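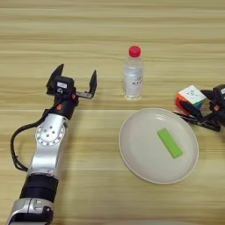 A plate, a puzzle cube and a bottle of water on the table, April.

Filed under: Grantee updates > Music & lending

Print this page | E-mail this page

Orkesine sheet music library: progress report for the Skovura fund

Dear Friederike,

You asked for the short version this time, so I'll try, but you know me and this collection! We've had a busy spring and most of the news is good.

The catalog first. When I wrote last we had 591 sets entered, and we're now at 1,122. A set is one piece with all its parts, so a string quartet counts once and so does a full symphony with forty-odd folders in it, and I did the symphonies first while I still had the energy. Torben Görtz has been checking my entries against the shelves and catching my typos (I had Dvořák spelled three ways). What's left is mostly brass band and the wedding and dance music from the old Kleinschmidt shop, which came to us in banana boxes with the parts all shuffled together. Sorting those is slow. I can spend a whole afternoon looking for a second clarinet and find it tucked inside a tango.

Lending has picked up a lot. We've sent out 606 sets since the grant started, mainly to school orchestras and amateur groups within driving distance, and a few by mail. The spring concert season emptied the light classics shelf completely, and I had two conductors wanting the same overture for the same weekend. They worked it out between themselves, thank goodness.
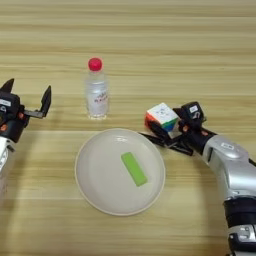
Repairs are where we're behind, and I'd sooner tell you now than in the fall. The plan was to mend every torn part before it went back on the shelf. That worked fine until the brass band marches, which were printed on terrible paper and have been folded into pockets for decades. Marlene Ostermann showed me how to do the edges with Japanese tissue and wheat paste, and it looks lovely, but one cornet part can take me most of a morning. For now I'm mending only what somebody has asked to borrow. The rest goes into flat folders with a yellow slip and waits its turn.

Money is close to plan. We spent less than budgeted on postage – most borrowers would still rather come by and browse – and more on acid-free folders, which went up in price between my quote and my order. I'd like to move the leftover postage money over to folders if you're all right with that. Could you let me know before I place the next order? The full spreadsheet is coming separately.

One thing that wasn't in the proposal: Zoltán Bozsik wants to run a read-through evening, where people bring an instrument and we try out whatever came in that month. We held two already, both at 7 p.m., and the second one had a bassoon! It costs us nothing except coffee and it helps me spot missing pages, so I'd like to keep it going through the summer.

Next up are the rest of the Kleinschmidt boxes, then the search page on the website, which works but still lists every composer by first name. I'm working on it.

Warmly,
Lieselotte Pfeiffer
Orkesine

Print this page | E-mail this page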